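condari-tray-sort
README, last touched 2022-01-22

Hello! I'm Dilani Bepari and I look after this set, so grumbles come to me. It holds 3,638 pick-and-place episodes recorded at our Prirkstead bench, with the wrist view, joint readings and gripper width for each. Before you train anything on it, please read about the finger fault.

What went wrong

From episode 1,218 onwards the gripper sometimes reported itself fully open when one finger had stopped short. Tomos Bevan spotted it while replaying logs (I'd been blaming my own code for days, sorry Tomos). The arm trusted the reading, came down too close to the tray wall and leaned on it until the force limit tripped. We found 27 of these stops. No one was hurt and the tray survived, but the arm should never have been pushing that long.

The tray is the ribbed blue one and the toy animals are part of the usual bench kit — most episodes have the wrist view looking down past both fingers, much like this.
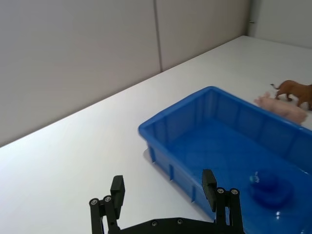 What we changed

1. The 27 stops are flagged "finger_short" and left out of the default split.
2. Gripper width is now checked against a second sensor before every descent.
3. The force limit is lower, so expect a few more harmless pauses in later episodes.

Still open

I haven't rechecked the widths in the first 2,000 episodes by hand. If you find an odd one, send me the episode number and I'll add it to the flag list.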